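Lámpara de mesa Prullix: cuatro meses con ella y sigo encantada

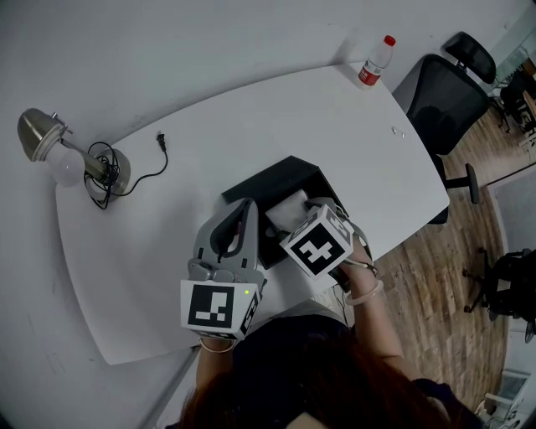
Compré la Prullix en septiembre, después de pasar demasiado tiempo peleándome con un flexo de pinza que se caía cada vez que abría un cajón. Buscaba algo sencillo, de sobremesa, con bombilla que se pudiera cambiar y sin luces de colores ni aplicación en el móvil. ¡Y qué gusto encontrarla!

Lo primero que me ganó fue la pantalla: un cono de metal cepillado en tono plata, muy de taller antiguo, con la bombilla blanca esmerilada asomando por fuera. Pensé que ese trozo de bombilla a la vista me iba a molestar en los ojos, pero el acabado esmerilado suaviza mucho la luz y lo único que noto es un círculo cálido y agradable sobre la mesa. En una superficie blanca queda preciosa (la mía lo es, y con otros flexos me deslumbraba el reflejo).

La base es redonda, también metálica, y no baila. La he empujado con el codo, con una carpeta y con el gato, y sigue en su sitio. Ocupa poquísimo y deja espacio para la botella de agua, la caja negra y todo lo que se me va acumulando a lo largo de la tarde.

El cable es negro, de 2 metros, con clavija de dos patas. Da para cruzar la mesa entera y llegar al enchufe sin alargador, y lo que sobra lo dejo enrollado alrededor de la base, que para eso viene de maravilla. Me habría gustado más un cable de tela, la verdad, porque el negro liso canta bastante sobre el blanco. Manías mías. 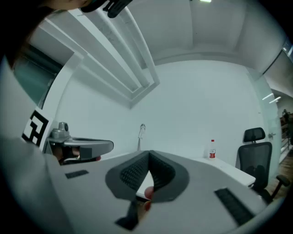 También la he probado fuera del escritorio. En una habitación de paredes blancas y techo claro la luz rebota muchísimo, y con la del techo apagada me basta para leer o coser un botón. Admite bombillas de hasta 40 vatios; yo uso una LED normalita y voy sobrada.

Antes de decidirme miré la Dridamix, que tiene brazo articulado y es más versátil si dibujas, pero pesa más y el brazo me estorbaba delante de la pantalla del ordenador. Boyang Tang, mi compañero de mesa, tiene esa y no la cambia por nada, así que va en gustos.

Pegas: el interruptor está un poco duro y la pantalla de metal coge huellas con mirarla. Un paño seco y listo.

Le pongo un 9. Ya he pedido otra para la mesilla del dormitorio.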